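PREMBRIDGE, 12/04/2023 – Owners of 3,389 Hendriks delivery vans are being asked to have the fuse for the auxiliary power socket replaced after an inspection found that the wrong rating had been fitted at the Prembridge assembly plant. The vans carry a 30-amp fuse on a circuit wired for 15 amps. The recall notice, posted by the manufacturer this morning, covers the short- and long-wheelbase versions of the Geltik model.

Blade fuses of the type used in the Geltik are color-coded by rating, and the colors are listed in the owner's handbook.

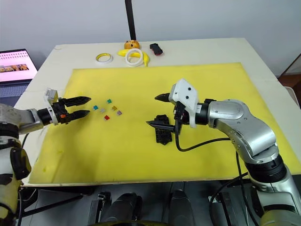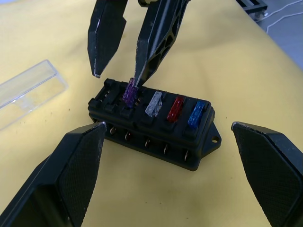
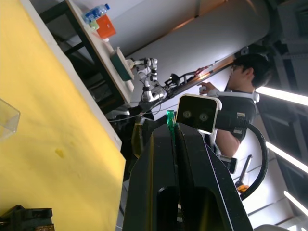

How can an owner find out whether a van is included?

The last six characters of the chassis number can be entered on the recall page or read out to any Hendriks dealer by phone. Letters are also being mailed to registered keepers, but owners who bought a van secondhand may not receive one and should check the number themselves.

A fuse with too high a rating may not blow when the circuit is overloaded, which leaves the wiring to carry the excess current. The fault was traced after 158 vans were examined at a fleet depot in July. In 40 of them the insulation behind the dashboard socket had softened. No fires or injuries have been reported.

"The circuit behaves normally with a phone charger," said Lutz Wendt, technical manager at Bronen, the inspection company that examined the vans. "The problem appears with coolers, tire compressors and inverters, which draw more current and run for longer."

Until the work is done, owners are advised to leave the socket unused. The manufacturer does not recommend that they change the fuse at home, as the harness behind the socket must be inspected at the same time. Where the insulation is damaged, a replacement section will be fitted. The inspection and fuse change take up to 30 minutes and are free of charge. Harness repairs are also free but require a separate appointment.

Vans built with the factory refrigeration package use a different fuse panel and are not affected.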